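Workshop notebook, September
Aden sample, second toile

Started 8 am. Picked up where the last entry stopped, with the bodice toile on the stand and the right sleeve unpicked. Aden is the long tunic for the Tô order, cut on áo dài lines: stand collar, raglan sleeves, diagonal closure from the neck to under the right arm, side slits to above the waist, worn over loose trousers. The customer wants it for New Year family visits, so it has to cope with a lot of sitting down, reaching across tables and picking up small children. The first toile looked good standing still and pulled everywhere else.

Raglan seam first. The old line ran dead straight from collar to underarm and dragged across the front of the shoulder whenever the arm came forward. Redrew it with a shallow S, hollowed toward the neck and filled out over the bust. Took the excess out of the back sleeve and left the front alone. Underarm point raised 8 mm. It feels wrong to raise it when the complaint is tightness, but a low underarm ties the sleeve to the body and the whole side lifts with the arm. Basted it in and tried the reach again. Drag lines gone at the front, one short one left at the back that I can live with until the silk goes on.

Collar next. Finished height on the first toile was 4 cm, which looked right on the stand and dug in under the jaw on a person. Dropped to 3.5 at centre front, kept the full height at the back. Cut three versions in calico with different interlinings:

Pledik light, fusible. Soft, rolled over by itself at the front corners. No.
Pledik medium, fusible. Stands well, slight bubbling on the inside curve after steam.
Sew-in cotton, two layers, quilted by hand. Best of the lot and far too slow.

Going with the medium, trimmed back 2 mm inside the seam line all the way, and pressed over the ham before the facing goes on. The bubbling came from pressing it flat and then asking it to bend.
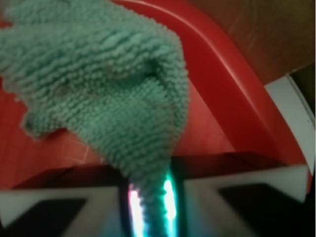

Colour is still open. The customer's first choice was a jade satin, and the swatch from Truvstead has a bluish cast by daylight and goes nearly grey under the bench lamps. The second swatch is greener and better behaved. I keep wanting to judge these by name and it doesn't work, everyone's jade is different. The bunched microfibre cloth in the red basin is the kind of teal green I'd call too heavy for a whole tunic, though it would make a decent piping. Texture makes a mess of the comparison as well — loops like that soften the colour and a satin throws it straight back at you. Put both Truvstead swatches against the cream trouser fabric and leaned to the second. Customer to decide, with daylight photos only.

Closure. Snaps along the diagonal, as on the original garment, with loops and knotted buttons at the neck and shoulder for show and for strength. On the first toile the opening gaped between the bust and underarm snaps. Had blamed the snap spacing. Looking again, the front edge is on the bias through there and had stretched while being handled. Stayed it with a strip of silk organza selvedge, cut slightly shorter than the edge and eased on. Re-pinned at the same spacing and it lies flat. Rule for this one: stay the bias edge straight after cutting, before the piece goes anywhere near the stand.

Made up a few practice knots from bias tube. The tube has to be cut narrower than the book says or the knots come out like marbles. Satin tube slides nicely when turning but the finished knot loosens, so each needs a stitch through the back. Must match thread before starting, the navy shows.

Order note: 254 cm of the satin needed for the tunic with the new sleeve, lining separate. The layout works only if both panels run the same direction, and I've allowed for that. Snaps come in boxes of 1000 from the supplier and smaller cards cost silly money, so ordering the box. They'll be used up on later jobs. 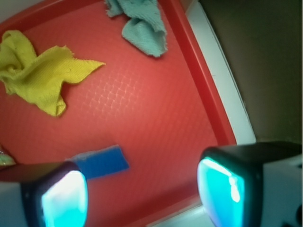
Truvstead rang back after lunch and said the greener satin is from an older roll and there may not be a match once it's gone, so anything we might want for repairs should be cut from the same length. They also said to test it with water before steaming, as a few customers have had spotting on the paler shades. Asked whether the bluish one has the same trouble. They weren't sure and are sending an offcut.

That changes the order. Adding a bit for repairs and a spare collar, will work out the length when the collar pattern is final. Collars go first on these, from makeup and sunscreen, and a spare one already interlined would save a lot of grief in a couple of years.

Side slits. The slit top sits above the trouser waistband, so a sliver of skin shows at the side when the wearer moves. Traditional, and the customer likes it, but she asked for it to be smaller for the grandparents' sake. Moved the top down 2 cm. Tried 4 first and it spoiled the swing of the front panel when walking. Reinforced with a small square of lining fabric on the inside and a hand bar tack. Hem of both panels faced, narrow, corners mitred. Weighted the corners of the toile with a washer each to see the effect. Helps the back panel, does nothing for the front.

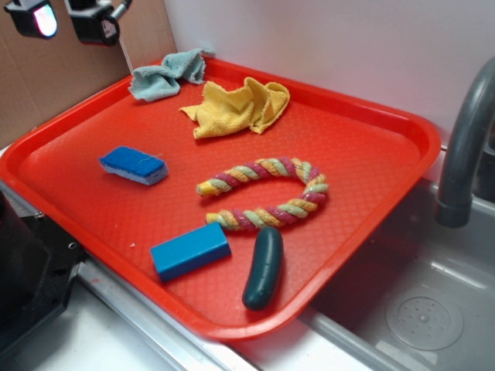 Lining notes. Habotai for the body, sleeves unlined so they'll go over a warm arm without sticking. The customer had asked about a contrast lining that flashes at the slits, and gold was mentioned. I pinned a strip of gold habotai inside the toile and it took over, you see the lining before you see the garment. A pale straw would do the job. For reference, the yellow of the terry towel on the tray, next to the blue-grey cloth, is the strength to stay well under. A blue-grey would be quiet enough for the whole lining if she goes off yellow altogether. Asking for both in the next swatch parcel.

To do before cutting silk:
Transfer S curve to card, front and back, and mark the balance notches again.
Remake collar pattern at the new height, check against the neck seam with the raglan seams closed.
Water test on offcut, both sides.
Organza stays cut and labelled.
New needles, the fine ones. The last of the packet is snagging.
Trouser waist: elastic at back only, flat front. Toile not started.

Cleared the cutting table at 5 pm, toile left on the stand with the right arm pinned forward so I can see whether the back drag line settles overnight.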